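Support > Lillalis Home Arm > Setup Guide > Section 4: First Chores

Last updated: 08/03/2026

4. Choosing a first chore

Before you hand over the whole house, a friendly word about what to expect. Folding a fitted sheet, scrubbing a pan and finding the other sock are still beyond Lillalis, and we would sooner tell you so now than have you find out on laundry night. Small, dry, light jobs on a tabletop are the place to begin – tidying a desk, for instance, or moving scraps of cardboard out of the way.

1. Pick one job and stay with it for the first 30 tries. It is tempting to switch after a few good ones, but please be patient.
2. Take away anything breakable, sharp or dear to you.
3. Open the Kaledora app, tap Chores, then New, and give the job a short name you will remember.
4. Set the speed to Slow and press Start. Keep one hand near the stop button.
5. When the arm has let go and pulled back, tap Done or Missed. Be strict with it!

Note: Thin, bendy things such as paper and folded card are harder than they look. Our own practice set at Ilulness holds 1,000 tries at paper and card, and 900 of them were marked Done, so you should still expect to pick something up off the floor now and then.

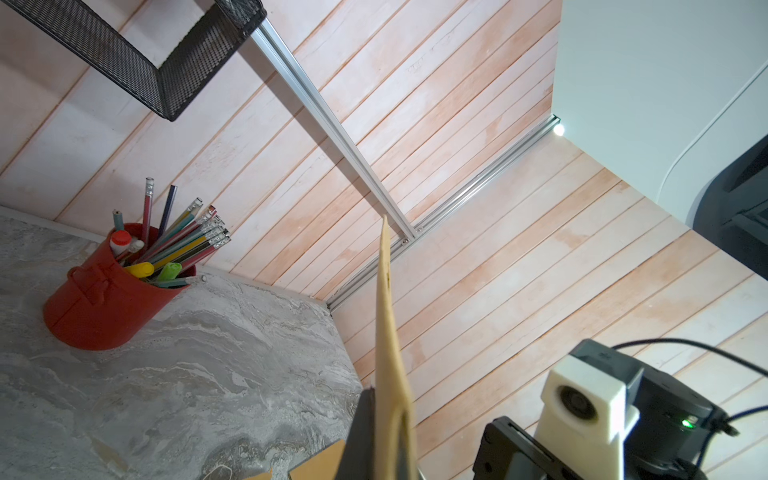

Fig. 4. Desk-tidying: folded strip held in the gripper, pen holder alongside.

CAUTION: Never reach between the gripper fingers while the arm is powered, even to rescue a pencil. Press stop first and wait for the arm to settle.

6. If the same try is missed several times in a row, move the item a little closer, save the new position and start again from step 4.

Contact Ilulness Support | © Ilulness | Back to top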